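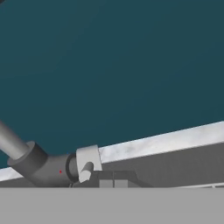
What is marble?

Marble is a rock that was once a different rock, called limestone. It was changed by heat and by pressure deep under the ground, and this took a very long time.

Let us start with limestone. Many sea animals have shells. When the animals die, their shells fall to the bottom of the sea and break into small bits. More shells fall on top, and then more again. After a very long time the lower layers are pressed so hard that they stick together and become stone. If you look closely at a piece of limestone, sometimes you can still find the shape of a shell in it.

Now comes the second part. The ground under our feet moves, but so slowly that we do not feel it. In some places one piece of land pushes against another, and the limestone is squeezed between them or carried down to where it is very hot. The stone does not melt. It stays solid, but the tiny grains inside it grow into new crystals, which lock together like pieces of a puzzle. The old shells usually disappear. A rock that has been changed in this way is called a metamorphic rock. It is a long word, you can say it slowly: met-a-mor-phic.

Why does marble have grey lines and clouds?

Very pure marble is white. Most limestone is not so pure, and it has a little clay, sand or iron mixed in. When the rock is squeezed, these other things are stretched and folded, and they make the stripes we call veins. Iron can give a red or yellow colour. Grey often comes from carbon, which is the same stuff that is in your pencil.

Many people like this pattern so much that they want it at home, even if they do not have real marble. So there are also tiles, plastics and papers with a marble pattern printed on them. 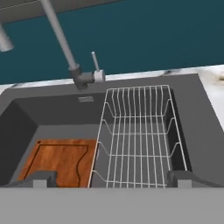 Real marble needs some care. It feels hard, but it is softer than many other stones, and a steel knife can scratch it. It also does not like acid. Lemon juice and vinegar are acids, and they can eat a little of the surface and leave a dull spot. If you spill lemonade on marble, wipe it up quickly!

Try it yourself

You can make your own folded rock with modelling clay. You need white clay and a small piece of grey.

Roll the white clay flat. Put thin strings of grey on top and fold it all in half. Press it down and fold again, 4 times altogether. Then ask an adult to cut it through the middle. Inside you will find your own veins – and no other piece will have the same ones.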